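**Line drying vs. the dryer for muslin?**

**udadura_mom** wrote:
Okay, settle something for me. I've got a growing pile of double-layer cotton muslin cloths and my sister-in-law swears the dryer ruins them. I've been tumbling mine on low for months and they seem fine to me? Softer, even. But now I'm second guessing everything.

**pegsandpins** wrote:
Team line, always. We're out in Albridge where it's windy from March on, so a load of muslin is done before lunch. The dryer eats the fibers, just look at your lint trap! That fuzz used to be your cloth.
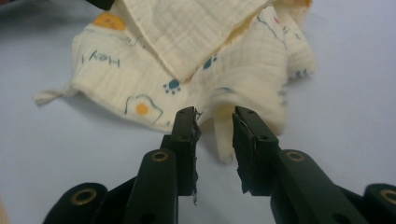 And please don't iron them. The crinkle is the whole point, it's what makes them soak stuff up.

**rutel77** wrote:
Gotta disagree with pegs on the dryer. I ran a daycare laundry room for 14 years and we tumbled everything, muslin included. What kills it is fabric softener. It coats the cotton and then you're just pushing spilled milk around the table. Low heat, take them out a little damp, done.

**pegsandpins** wrote:
Daycare stuff gets replaced all the time though, so how would you know? I have line-dried ones on their third kid.

**rutel77** wrote:
Lol we did not have the budget to replace anything. Agree on the ironing.

**udadura_mom** wrote:
Uh oh, I've been using softener. Do I toss them or can they be saved?

**rutel77** wrote:
Wash them hot twice with half the detergent and no softener. Mine came back after that.

**ong_st_laundry** wrote:
Half a cup of white vinegar in the rinse works too. Never together with bleach, please. And shake them out before you hang them or the hems dry all twisted.

**udadura_mom** wrote:
Vinegar it is. First load's going in tonight, and I'll try the line this weekend if it quits raining.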